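Boltport head rig: setup and care

Boltport is the head-worn recording rig used for the Ciltirier household set, which now stands at 3,952 clips, 309 of them from bin and recycling tasks. The notes cover mounting, checks before a session and the two parts that wear out.

Fit the headband first, then clip the camera on and run the cable down the back. Tighten both side screws by hand. Restart the logger if the status light stays red.

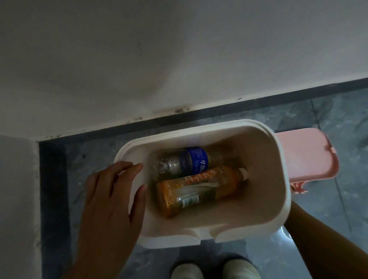

Camera tilt is set once per wearer and written on the card in the case. Ask the wearer to stand over something low on the floor and look down at it. With a waste bin, the whole opening should be in view with both hands on the rim, and the toes of the shoes at the bottom. If the shoes are missing, tilt down one notch and check again.

Wipe the lens before every session. Replace the foam pad and the tilt spring in December. Spares are in the Daltard drawer, 2 of each.

Known issue: the tilt slips if the spring is fitted upside down.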